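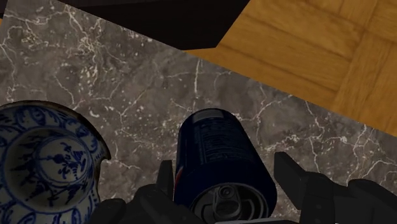
Dunkelblaue Dose auf grauem Marmor, daneben ein Teller in Blau-Weiß.

Suche im Blog Suchbegriff eingeben

Eine Saison, die im März aufgehört hat

12. Sep. 2020

Am Wochenende geht die neue Spielzeit los, und ich habe die alte noch nicht richtig abgelegt. Auf meinem Schreibtisch liegt ein Stapel Eintrittskarten aus der Rückrunde, ganz oben die vom Spiel gegen Fenesex. Danach kam keine mehr dazu. Ich wollte schon im Sommer etwas dazu schreiben, habe drei Anfänge gelöscht und es dann gelassen. Jetzt also doch, bevor alles von neuen Ergebnissen überdeckt wird.

Für alle, die hier sonst wegen der Radtouren mitlesen: Ich gehe seit meiner Schulzeit zum SV Plemarberg. Der Verein spielt in einer Liga, die im Fernsehen nicht vorkommt, in einem Stadion mit einer überdachten Tribüne, zwei Stehgeraden und einer Kurve, in der bei Regen das Wasser steht. Zugelassen sind 3.000 Zuschauer. Voll war es in den letzten Jahren nie. Gegen Fenesex kamen 2.926, und ich weiß die Zahl so genau, weil sie nach der Pause durchgesagt wurde und die Leute um mich herum geklatscht haben, als wäre ein Tor gefallen.

Fenesex war zu dem Zeitpunkt Tabellenführer. Wir standen auf Platz zwei, drei Punkte dahinter, mit der besseren Tordifferenz. Ein Sieg hätte uns also nach oben gebracht. Im Hinspiel hatten wir 0:2 verloren, verdient, mit einer Mannschaft, die bis zur 60. Minute keinen Ball aufs Tor gebracht hat. Seitdem war einiges passiert. Der Trainer hatte im November die Dreierkette abgeschafft und den rechten Flügelspieler nach hinten gezogen, was damals auf der Tribüne ausgiebig beschimpft wurde. Danach gab es neun Spiele ohne Niederlage. Beschimpft wurde er trotzdem noch, aber leiser.

Das Spiel selbst war kein gutes. Der Platz war tief, beide Mannschaften haben lange Bälle geschlagen, und in der ersten Halbzeit gab es genau eine Chance, einen Kopfball nach einer Ecke, den der Torwart von Fenesex über die Latte gelenkt hat. Nach der Pause wurde es etwas offener. Wir haben in der 71. Minute das 1:0 gemacht, ein abgefälschter Schuss aus der zweiten Reihe, und in der 88. den Ausgleich bekommen, nach einem Einwurf, den unsere Abwehr einfach durch den Strafraum hat hüpfen lassen. Endstand 1:1. Ich war auf dem Heimweg schlecht gelaunt und habe mir ausgerechnet, gegen wen Fenesex noch Punkte liegen lassen könnte. Auswärts in Paiva zum Beispiel, da gewinnt kaum jemand.

Das Spiel in Paiva hat dann nicht mehr stattgefunden. Erst hieß es, zwei Spieltage fallen aus. Dann hieß es, bis Ostern. Dann kam lange gar nichts. Auf der Seite des Vereins stand wochenlang derselbe Satz, man stehe mit dem Verband in Kontakt und werde informieren.

Ich habe in dieser Zeit sehr viel Fußball nachgelesen und sehr wenig gesehen. Die Geisterspiele der Profis liefen ab Mai wieder, ich habe zwei davon eingeschaltet und beim zweiten nebenbei die Steuer gemacht. Mir fehlte dabei gar nicht so sehr der Lärm. Mir fehlte der Weg zum Stadion, die Unterführung am Bahnhof, der Kiosk, an dem immer zu wenig Wechselgeld in der Kasse ist, und der Streit mit meinem Bruder darüber, ob wir vor oder nach dem Anpfiff Kaffee holen.

Zum sportlichen Teil. Die Saison wurde abgebrochen und nach Quotient gewertet, also Punkte geteilt durch ausgetragene Spiele. Fenesex ist damit aufgestiegen. Wir hatten zu dem Zeitpunkt noch ein Nachholspiel offen, zu Hause gegen den Tabellenletzten, und selbst wenn man uns diese drei Punkte geschenkt hätte, wären wir nur punktgleich gewesen. Über die Tordifferenz hätte es gereicht. Diese Rechnung wurde im Fanforum in allen Varianten durchgespielt, mit Tabellen und mit Auszügen aus der Spielordnung, und zwei Leute haben sich darüber so zerstritten, dass der Strang geschlossen werden musste.

Meine Meinung dazu ist langweilig. Ich finde den Quotienten in Ordnung. Irgendeine Regel musste es geben, und jede andere hätte einen anderen Verein getroffen. Annullieren wäre für Fenesex bitter gewesen, die hatten über die ganze Strecke die stabilste Mannschaft. Weiterspielen im Juni, jeden dritten Tag, mit Kadern, in denen die halbe Mannschaft tagsüber arbeitet, wäre nicht gegangen. Unser Innenverteidiger ist Elektriker, der Torwart studiert noch. Wer da von Terminplan und englischen Wochen redet, hat sich nie angesehen, wer nach dem Abpfiff mit der Sporttasche in den Linienbus steigt.

Was mich eher beschäftigt, ist der Kader. Zweiter zu werden ohne Aufstieg ist für einen Verein wie unseren das Teuerste, was passieren kann. Die guten Spieler haben Angebote, und mehr Geld ist trotzdem nicht da. Sechs aus der Stammelf sind weg. Der Mittelstürmer ist ausgerechnet nach Fenesex gegangen, was ich ihm nicht übel nehme, er ist 28 und wird in dieser Liga nicht mehr besser bezahlt. Der Linksverteidiger hat aufgehört und trainiert jetzt eine Jugendmannschaft. Beim Sechser war bis August unklar, ob er bleibt, und als der Verein dann die Verlängerung gemeldet hat, habe ich mich mehr gefreut als über jeden Zugang.

Gekommen sind vor allem junge Leute. Zwei aus der eigenen A-Jugend, ein Außenstürmer aus der Liga unter uns, ein Torwart für die Bank. Im Sturm soll es einer richten, der letzte Saison in Paiva gespielt hat, dort meistens eingewechselt wurde und dabei vier Tore gemacht hat. Ich habe ihn in zwei Testspielen gesehen. Er läuft viel und hält den Ball gut, wenn er mit dem Rücken zum Tor steht. Im Strafraum selbst war wenig von ihm zu sehen, aber es waren auch Testspiele bei 33 Grad, und der Gegner stand in beiden Fällen mit zehn Mann hinten drin.

Der Hauptsponsor bleibt Conel. Das war nicht selbstverständlich, der Vertrag lief im Sommer aus, und die Firma hatte im Frühjahr Kurzarbeit. Laut Verein ist die Summe etwas niedriger, dafür gilt der Vertrag diesmal für zwei Jahre. Auf dem Trikot ist der Schriftzug jetzt kleiner. Ich halte das für die beste Änderung am Trikot seit langem, der alte reichte ja fast von Achsel zu Achsel. Das Auswärtstrikot ist hellgrün geworden. Dazu sage ich nichts weiter.

Nun zu den praktischen Dingen, weil mich schon ein paar Leute danach gefragt haben. Dauerkarten gibt es vorerst keine. Wer eine für die letzte Saison hatte, bekommt ein Vorkaufsrecht für jedes Heimspiel und muss sich dafür jedes Mal neu anmelden, mit Name und Adresse. Die Stehplätze in der Kurve bleiben zu. Auf den Geraden sind Punkte aufgemalt, auf der Tribüne ist jede zweite Reihe gesperrt. Gästefans sind nicht erlaubt. Es gibt Getränke, aber keine Wurst, jedenfalls nicht zum ersten Heimspiel. Das Geld für die ausgefallenen Partien konnte man zurückfordern oder dem Verein lassen. Ich habe es gelassen, wie vermutlich die meisten, und habe dafür einen Schal bekommen, der schon beim Auspacken gefusselt hat.

Ich habe für das erste Heimspiel einen Platz auf der Tribüne, Reihe vier, ziemlich weit außen. Da habe ich noch nie gesessen. Ich stehe sonst auf der Gegengeraden auf Höhe der Mittellinie, neben dem Geländer, an dem der Lack abgeht, und sehe von dort jede Abseitssituation falsch. Mein Bruder hat keinen Platz bekommen, weil er sich erst am Abend angemeldet hat. Er will jetzt vom Parkdeck aus schauen, von dort sieht man angeblich das halbe Spielfeld und eine Eckfahne.

Was ich von der Saison erwarte? Mittelfeld. Die Abwehr ist halbwegs zusammengeblieben, im Mittelfeld hängt vieles an einem einzigen Mann, und vorne fehlen die Tore von jemandem, der sie jetzt woanders schießt. Wenn wir im Winter nicht unten reinrutschen, bin ich zufrieden. Ich tippe auf Platz acht, und wer meine Tipps aus den letzten Jahren kennt, weiß, was davon zu halten ist. Vor der letzten Saison habe ich hier Platz zwölf geschrieben und die Dreierkette gelobt.

Den Stapel mit den Karten räume ich heute noch weg. Die aus dem Fenesex-Spiel behalte ich draußen — sie ist an einer Ecke eingerissen und auf der Rückseite steht mit Kugelschreiber die Abfahrtszeit vom letzten Zug nach Hause. Den haben wir damals verpasst und sind eine Stunde am Bahnhof gesessen, haben uns über den Einwurf in der 88. Minute geärgert und ausgemacht, dass wir nach Paiva mit dem Auto fahren. Der Plan steht noch, sobald Gäste wieder rein dürfen.

Nachtrag: Das Auswärtsspiel zum Auftakt wird vom Verein als Ticker begleitet, einen Stream gibt es nicht. Der Ticker ist auf der Vereinsseite unter »Erste Mannschaft« und lädt nicht von allein nach, man muss die Seite selbst aktualisieren.

6 mal geteilt
9 Kommentare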